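Papers > Surfaces and Interiors > Full text
89 shares | 3 comments

4. Speckle, pattern and the lost screw

Everyone who buys a beige speckled work surface is told that it hides dirt. The brochures are right, and this is the trouble. A surface that hides dirt also hides washers, pencil shavings, and the very small screw that somebody needs before lunch. Our interest in this section is in what the eye does with a speckled surface once a printed wall is standing behind it.

Iwasaki and Radebe ran the search task at the Seol workshop. Each of 89 adults looked for one small item on a plain or a speckled panel, with either a bare wall or a printed one at the back. After we dropped the trials in which people had plainly given up and were looking at the clock, 3,000 remained.

Speckle slowed the search, as anyone who has dropped a contact lens on a terrazzo floor could have told us for less money. The wall mattered less than we had hoped. Hong had predicted that a blue circuit-board print would pull the eye upward and keep it there. It did so for the first few trials, and then people got used to it, the way one gets used to a relative's wallpaper. Yeom's interview notes (kept in the Bullo archive) record one participant calling the print "busy, but it minds its own business."

The color contrast did some good. Beige against blue gives a clear line where the work surface stops and the wall starts, and people in the blue condition rarely searched the wall by mistake. In the bare condition, with a cream wall behind a beige top, several did -- one of them with great patience.

Marwat has argued that the fair comparison is with a surface in use, with cables and fittings on it, where speckle is only one texture among several. We agree. We have no search times for it yet.

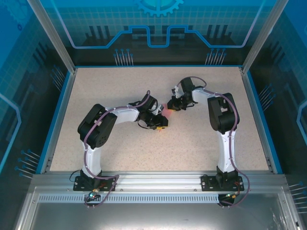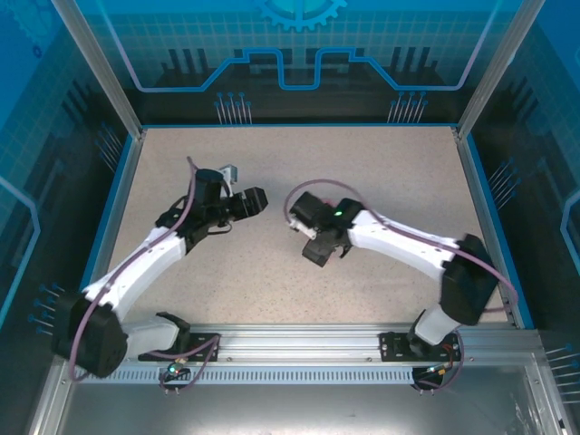
Figure 4. Beige speckled work surface with blue circuit-patterned walls, two views. Purple-toned cables run along the arms in both.

Last updated: September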